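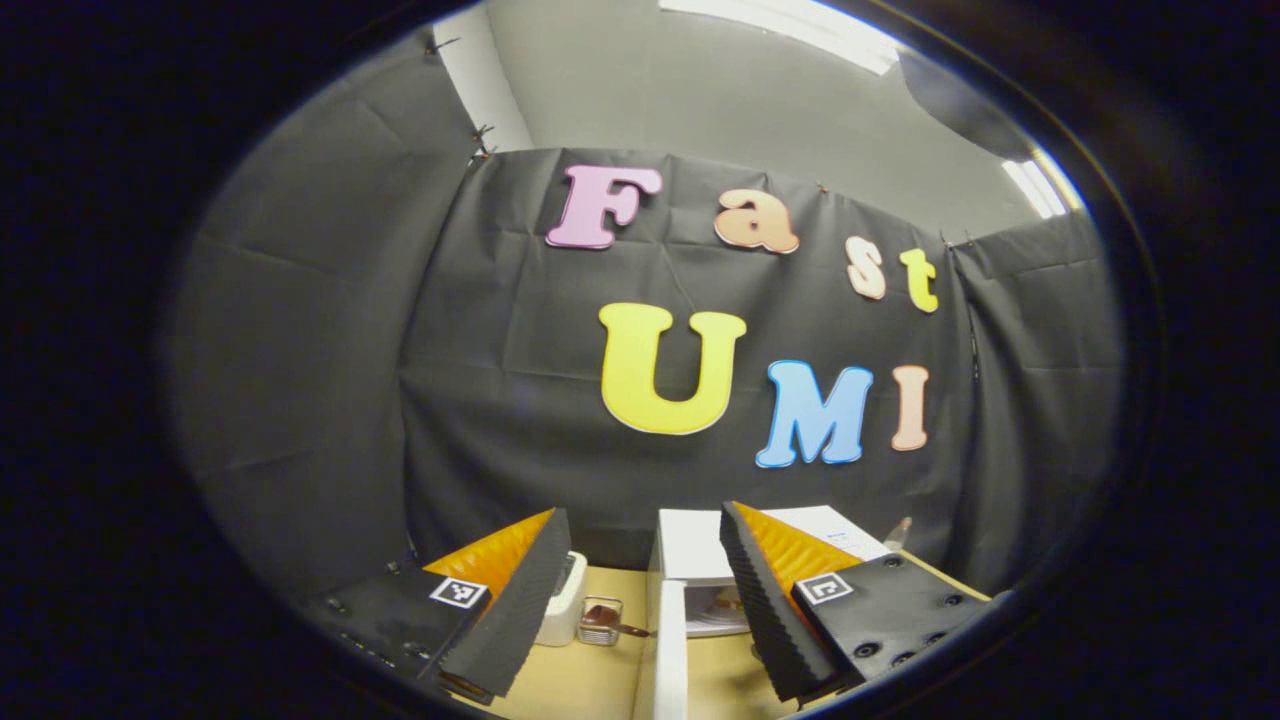 13 January 2020

I've had the new Prokach record on since Friday and I think I've got enough of a grip on it now to write something down.

For anyone who hasn't come across her, Prokach is Felicja Wilczyńska, who makes slow, fairly melodic house on old hardware. I first heard her in November, when she played the small room at Staltton before Kurek. I'd gone for Kurek. She had 40 people in front of her when she started and the place was full by the time she stopped, and I ended up enjoying her set more than his.

The record is called Prirka and it's a three-tracker, 12-inch and download. The A side is the title track, which runs for nearly eleven minutes. It's a kick, a bass line of four notes and a pad that takes an age to open up. The first time through I was waiting for a vocal that never came. I've stopped waiting now and like it a good deal more.

The B side is quicker. "Second Tram" is the one she closed with at Staltton, or a version of it - the live one had a longer break in the middle and a rougher snare. I prefer the rough snare. The last track is a dub of the first and I haven't got much to say about it, except that it would be handy for mixing out of something busier.

My copy is number 151, written on the label in pencil. The pressing is quiet apart from a bit of crackle at the start of side B, which I've cleaned twice and can't shift. The sleeve is plain brown card, so it'll be scuffed by spring.

I tried mixing the title track into an old Kurek B side on Saturday night. It took a lot of pitching down and the two bass lines argued for a good minute, but once I'd cut the lows on his it sat together well enough. I may put it on the next mix if I can get the join cleaner.

She's back at Staltton next month, playing for 3 hours this time, on her own. Tickets are 2 pounds cheaper if you get them from the bar beforehand. I've got mine, and I'm going to try to get there for the start - last time I missed the first few records queuing for the cloakroom.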